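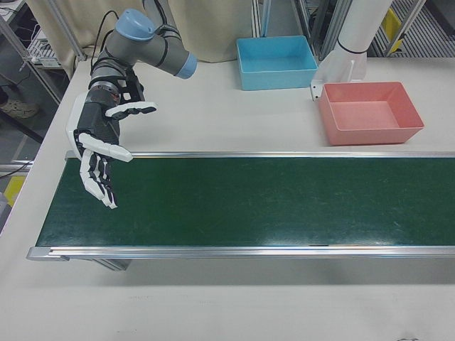
Fig. 1. Robotic arm and hand above a white tabletop.

Unit 2: Printed folders and inserts
Notes by Jadwiga Borkowska

A folder holds loose sheets together and gives the reader somewhere to keep them. Charities, schools and places of worship hand them out at open days. Before asking for a price, write down how many sheets the folder must hold and whether it will be posted or given out by hand.

Our worked case is the Beturstead welcome folder. Visitación Cordero ordered 4,000 copies from Dova in August, with one pocket on the right and a slot for a contact card. The first delivery came to 844, enough for the opening events. The inserts were printed separately so that times and phone numbers could be changed later.
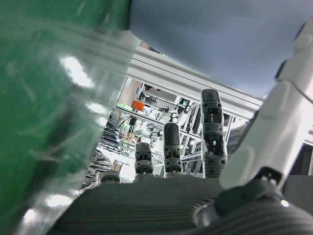

Fig. 2. Green plastic package, close view.

Outer wrapping is chosen last, but it affects how the printed cover is read. Clear or tinted film keeps the sheets together in the post. It also reflects light. The translucent green plastic in Fig. 2 has bright white reflections on it, and faint creases and scratches near its edge. Small type under a surface like that is hard to read, so keep the title large and set it in a dark colour on a pale ground.

For next time: collect one wrapped and one unwrapped leaflet, and read both under a desk lamp. Note which words you lose. Bring the Shawky price list, as we will cost a run of 80.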